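讲稿备忘 厨房收纳与小户型做饭
最后更新:2021年7月5日

开场(别念稿)
先打招呼。感谢Orville那边借场地,水在后面自己拿。
手机静音。说一次就够。
今天讲小厨房怎么放东西,不讲装修。有人要问橱柜报价的,会后找Grigore Cozma,他在Cosmont做过,比我清楚。

一、我家的情况
租的房子,Clisden那一片,厨房窄,转身都蹭到冰箱。
台面就灶台旁边那一块。以前堆满:酱油、醋、三个开了封的面粉袋、电饭锅说明书(为什么留着??)。
切菜要端着砧板去饭桌上切,切完再端回来。葱掉一路。
停一下,问大家:谁家也这样?等举手,别急着往下走。

二、先清,后买
顺序很重要,讲慢点。
很多人先去买盒子。我也是,第一趟买回来一摞带盖的,尺寸不对,柜门关不上。现在装袜子。
正确做法:全部拿出来,摊地上。过期的扔。重复的留一个。
我那次清出20样东西,有两把一模一样的削皮刀,还有一罐不知道哪年的咖喱粉,结成块了。
纠结的东西装纸箱,写上“8月”,到时候没开过就送人。Ataberk Avcı教我的,他那箱到现在还在门口,这个可以讲,他说过不介意。
注意:家里老人的东西别自己动手扔。血的教训,讲一句带过。

三、按动作分,不按种类分
重点!!翻到大字那页。
种类分法:调料归调料,锅归锅。看着整齐,用着累。
动作分法:站在灶前伸手要拿什么,就放灶边。洗菜要用的放水池边。泡茶的一套全放一起,包括糖。
例子:盐。我妈家盐在上柜最里面,跟味精胡椒排队站着。每次炒菜开柜门,油手印一圈。
盐就该在灶边。没什么好商量的。
一周用不到一次的,上柜顶层或者床底,烤盘之类。
(如果有人问冰箱:冰箱另讲,一讲就收不住了。)

四、高度和深度
常用的放在腰到眼睛之间。弯腰拿的放重的,铸铁锅、米桶。踮脚拿的放轻的,纸巾、保鲜膜。
深柜子是坑。后排永远看不见。办法就是拉篮,或者自己拿长条盒子当抽屉用,从外面一拽全出来。
我量过,我家深柜前半段装了80%的常用东西,后半段全是“以后也许”。
转角柜不讲,没有好办法,Marinescu那款转盘我试过,卡住了,退了。

五、钱
总共花了不到一顿火锅钱。这里大家一般会笑,等一等。
旧鞋盒剪一剪垫抽屉,完全够用,脏了就换。
别一次买齐,先买2个试一个月再说。尺子带去店里,量柜子内径,不要量外径。内径!

六、铲子勺子那一堆
抽屉卡住的头号原因就是长柄的东西。勺子横过来,抽屉拉不开,手伸进去拨半天。
建议拿出来立着或者敞口放。敞口的好处是看得见有几把,也就不会再买第四把锅铲。
铁丝篮比塑料筒好洗,沥水也快。缺点:细东西会从格子里漏下去,筷子别往里放,底下垫一块布也行。
木的和不锈钢的分开,木的没干透别往柜里塞,会霉。
铁丝篮子,并排摆在木台面上。

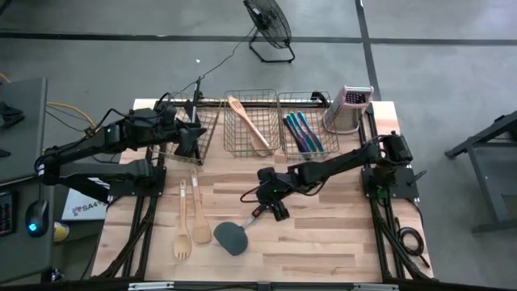
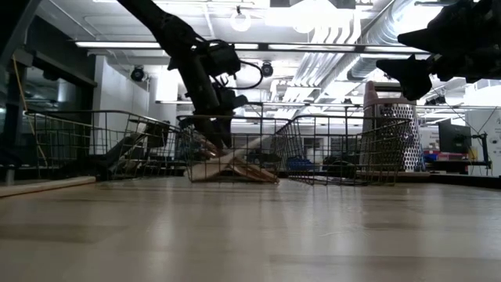
七、保持
难的是第三个星期。前面都很兴奋。
我的办法:每晚洗完碗顺手归位,只管台面,柜子里乱一点随它去。
家里人不配合怎么办?贴标签。标签贴在架子上不要贴在罐子上,罐子一挪就全乱了。
孩子的杯子放低处让他自己拿,少喊我好几次。
进一样出一样。新锅进门,旧锅走人。这条我自己也做不到,承认就好,不要装。

八、提问
常见的几个先备着:
——油烟大,敞口放脏不脏?常用的天天洗,不脏。不常用的就别敞着。
——合租怎么办?一人一层,公用的单放一格,写清楚谁补货。
——米放哪?阴凉,密封,别挨着灶。夏天量少点买。
——刀呢?刀架或者磁条,有小孩的放高。绝对不要散在抽屉里。
超时就砍掉第五节。结束提醒大家把椅子推回去,茶杯放门口托盘,谢谢。

相关内容
· 冰箱分区:剩菜到底放哪层
· 一口锅做三天晚饭
· 搬家前的厨房打包清单
· 租房党的阳台晾晒
· 调料保质期速查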